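Laundry catch-up, September edition

Quick one tonight, it's late and there's still a load in the dryer.

So. Shirts. I have been meaning to write up the folding thing for weeks because Aitana keeps asking and I keep saying "it's on the blog" when it is not on the blog. Sorry Aitana.

Background for anyone new: we moved in spring, the new place has one closet. One. Long narrow shelves, no hanging rail worth the name. Everything that used to live on a hanger now has to be folded, and long-sleeve shirts are the ones that fight back. T-shirts, fine, whatever. Long sleeves go everywhere.

My old way was chin fold. Shirt under the chin, sleeves in, flop it over the arm, onto the pile. Pile falls over by Thursday. Every single week.

Then Soledad Iglesias came to stay and watched me do it and just took the shirt out of my hands. She worked in a uniform store for years (one holiday season they did 1156 shirts, she still brings it up at dinner) and she says the fold is the easy bit. It's the laying out. If the shirt goes down crooked then every fold after that is crooked, and you end up with that fat lump on one side where the sleeve bunched up.

Things I changed:

Got a cloth down first. Plain, pale, nothing fancy, ours is yellow. I used to fold on the bare counter and the shirts slid around. Also with dark stuff you can see the outline against a light cloth, so you notice when a side is bulging out before you start folding over it. Navy on our old dark bedspread, forget it, I was guessing.

Started holding it by the top corners. Both at once. Then smooth down and out from there. Took me ages to stop grabbing the middle.

Navy shirt, spread out on the yellow cloth, then the blue and the yellow again from right up close:

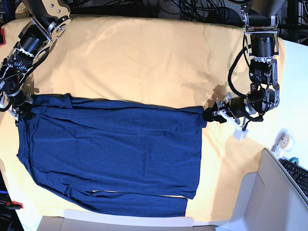
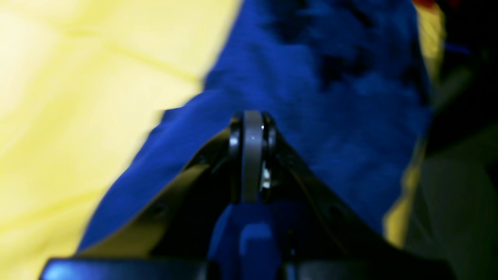 The fold itself

OK so once it's flat. Flat-ish. I don't iron first and I don't chase every little wrinkle, life is short and the shelf is dark.

Smooth the body with the side of your hand, middle to edges. Two passes. Don't press hard on thin fabric or you make new creases.

Sleeves next. Bring one straight across the body, then turn it down so the cuff points at the hem. Same on the other side. Soledad lays the second sleeve right next to the first one and not on top, less of a hump. I forget this about half the time and can always tell.

Then sides in to meet at the middle, bottom up a third, and over again. You get a block. Should stand up by itself if you set it on its end, if it slumps it's too loose, shake it out and go again. Or don't! Put it at the back.

Collars up at the front of the shelf or fold edge at the front? We argued. I say fold edge, easier to pull one out. Florencio says collar so he knows which shirt it is. They're all navy Florencio.

Some numbers because Valquíria will ask. Shelf is 40 inches across and I can now get the whole long sleeve pile on it with room left at the end for the sweaters, which used to be in a bag under the bed. I cleared out a lot too, dropped a bag of 67 things at the thrift place in July, mostly baby clothes and socks with no partner. Felt great. Missed one cardigan, it's gone, moving on.

Stuff that didn't work for me: the cardboard folding template (too narrow for adult sizes, at least the one I made), rolling (fine for travel, on a shelf they unroll and come at you), and the shelf dividers from Sketico, which looked nice but wouldn't grip our shelves and just tipped foward every time I reached in. Sent them back.

Fitted sheets I am not discussing. They go in the pillowcase in a ball.

Next time I'll do the kids' drawers, if I can get in there while they're at school. Muthoni left a comment on the last post asking what we do with hoodies and the answer is hooks, we put hooks behind the door, the hood makes everyhting impossible. If anyone has a hoodie fold that holds up past one day please tell me, comments are open.

Dryer just buzzed. Night all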